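Pre-employment personality testing

Pre-employment personality testing is the use of questionnaires to predict how a job applicant will behave at work. Vendors describe the tests as objective. Independent support for that claim is thin, and much of the published evidence comes from the companies selling them.

The best-known product of its type, the Enholm Inventory, has 23 scales and takes most applicants under an hour.

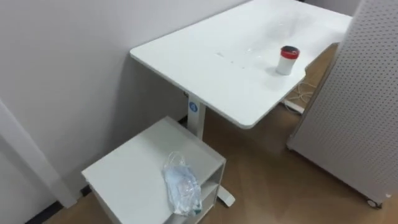 Its manual reports a trial of 3,000 warehouse and office hires, but leaves out those who quit in the first 5 weeks, a group employers might be expected to care about. Cevden, a rival test, claims a sample of 4,000 and does not say how they were chosen.

Critics also point to faking. Applicants can usually guess which answer an employer wants, and the "honesty scales" meant to catch them may flag people who are simply careful. The staffing firm Aquino dropped such scales in March without publishing its reasons. 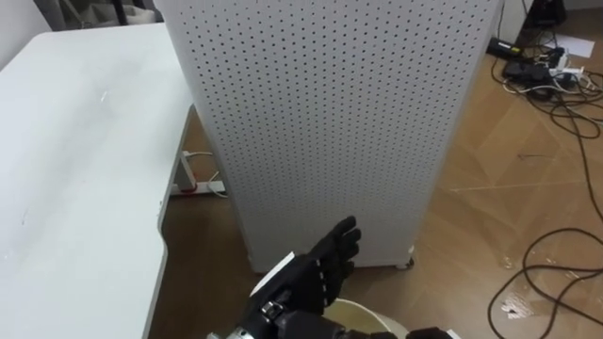

A white perforated cabinet behind a black-gloved robotic hand.

See also: Jarden method; Reference check; Structured interview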